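The woven mat stays on the bed all year, says the owner of Wudia, a small guesthouse in Nalthorpe. She bought it at Phetsri, a shop that sells nothing but mats, and she folds the household clothes on it.

"A soft mattress is no good for folding," she said. "You press down on a shirt and it sinks. On the mat it stays flat."

She started doing it this way in January, after the ironing board broke. A new board was 2000 at the market and the mat was 900, so she bought the mat.

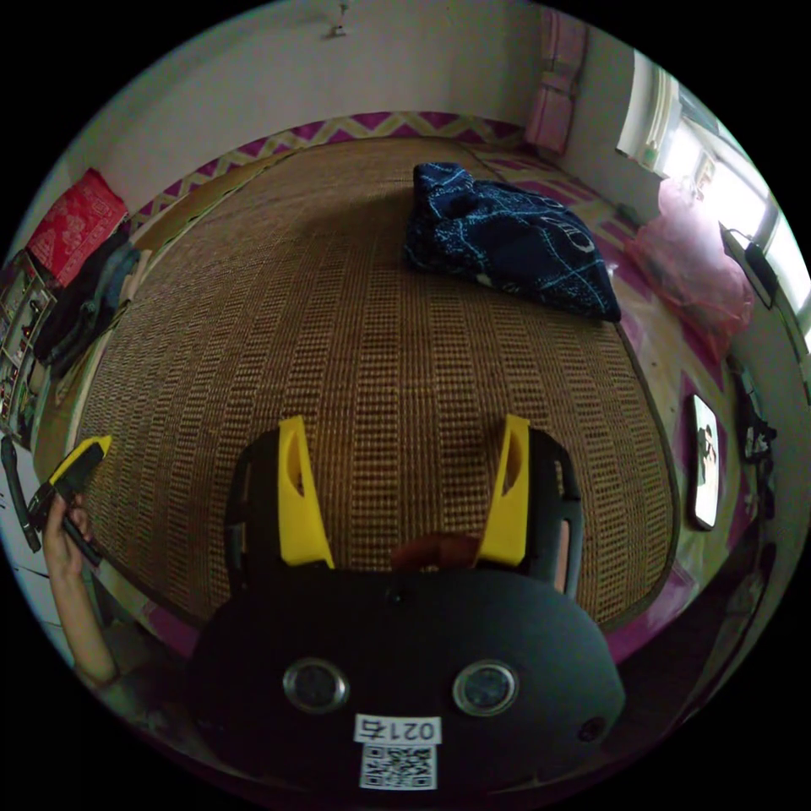 The sheet stays underneath, she said, and the mat goes straight on top of it. She shakes the mat out of the window first - dust shows up on dark clothes more than on anything else.

"I do the dark things together," she said. "Black shirts, then gray ones. If I mix them with towels I spend the evening picking off lint."

Her method is plain. A shirt goes face down, the sleeves come in, and the bottom is brought up to the collar. Thick clothes go at the bottom of a pile. She never stacks a pile higher than she can carry with one hand under it, and anything still crumpled waits at the side until the easy pieces are done.

Most loads take her almost 27 minutes. Her sister in Seltness folds hers standing at a table and is quicker, but she thinks the piles come out worse.

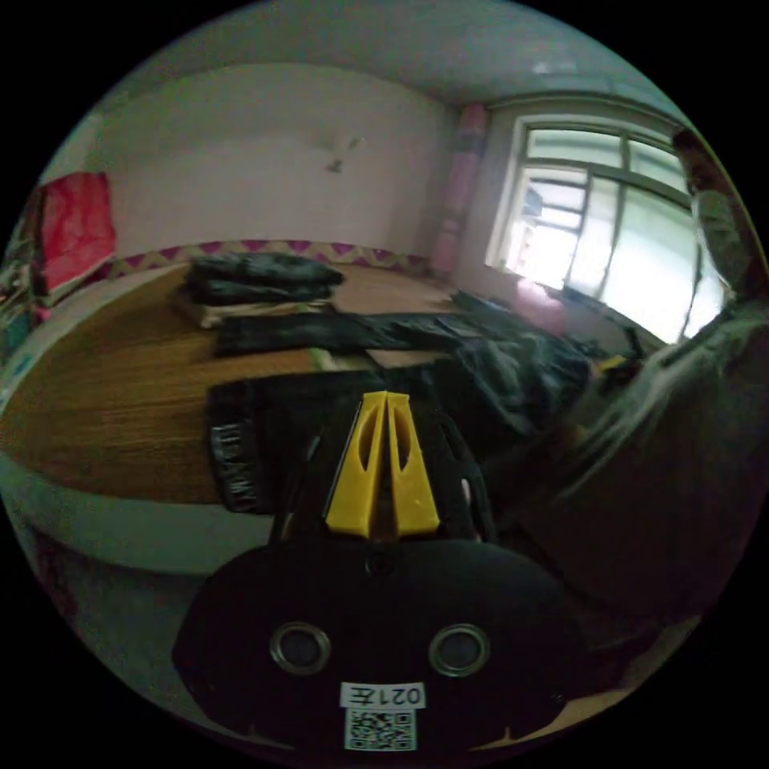
Does the mat leave marks on the clothes?

"Only if you leave them lying there overnight," she said. "Thin cotton picks up the lines of the weave. I put everything away before supper and it's fine."

She wipes the mat with a damp cloth every 4 weeks and dries it in the shade. Full sun makes the edges curl, she said, and then it won't lie flat on the bed again.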